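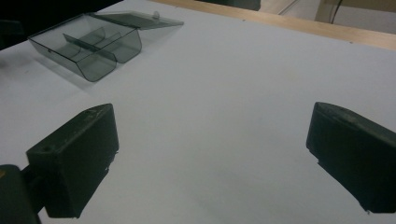 Farzana Haque once told us that our old About page read like a ransom note from a thesaurus, and asked whether we'd consider employing one of our own editors. We considered it. What follows is the rewrite, and she has been sent the invoice for the idea.

## Who we are

Ogilvie is an indexing and copy-editing house. We make the back part of the book, the part you turn to first if you suspect you're in it. We also tidy the front and the middle, query the dates, and ask authors whether they really meant "enormity".

The business started in a room over a dry cleaner in February 2003 with two desks and a kettle of uncertain temper. We now have 16 people on the payroll and a better kettle. The dry cleaner is still our landlord, and our shirts are no cleaner for it.

## What we do

Mostly we index. Local histories, cookbooks, parliamentary memoirs, field guides, one encyclopaedia of knots. The longest index we've produced ran to 1,170 entries under the letter S alone, for a history of Canadian shipping whose author would not hear of leaving out a single schooner. He was right about most of them.

We also copy-edit, proofread, and write house style guides. The last of these is the work that makes people cry. An organization that has lived in peace for decades will come apart over whether "board" takes a capital, and we are the ones who have to sit in the meeting. We bring butter tarts.

## Our imprints and other habits

**Deline** is our software for indexers. It keeps your cross-references from pointing at each other in a circle ("Bogs, *see* Marshes; Marshes, *see* Bogs"), and it does very little else. Customers ask for a dark mode. We have taken this under advisement for several years.

**Birnia** is the training course, taught by correspondence over 185 hours of work, with real manuscripts and real deadlines. Students mark up a chapter, we mark up the students. The pass rate is respectable and the drop-out rate spikes at the unit on hyphens.

**Mevico** was a quarterly magazine about footnotes. It had 921 subscribers at its peak, and we still hear from a fair share of them. Back issues are available at the price of postage – please, we need the shelf.

## How we charge

By the page for indexes, by the hour for everything else. We give a written quote after seeing a sample chapter, and we'd like it to be a typical chapter. People send us the good one. Then the rest arrives and it has tables.

Rush jobs cost more. We don't work on percentage of royalties, having seen royalties.

## Spelling

We use colour, centre, cheque and travelled, and will cheerfully use the American forms if your publisher insists. The serial comma is left to the client, although we do have a view and it comes up at the Christmas party.

## Getting in touch

Write to the front desk with the title, the page count and the date your publisher told you, followed by the date you think is true. We answer within two working days. Errors on this page may be reported to the same address – the first person to find each one gets a pencil, and we have already given away more pencils than we'd like.

*Page last revised 29/09/2018.*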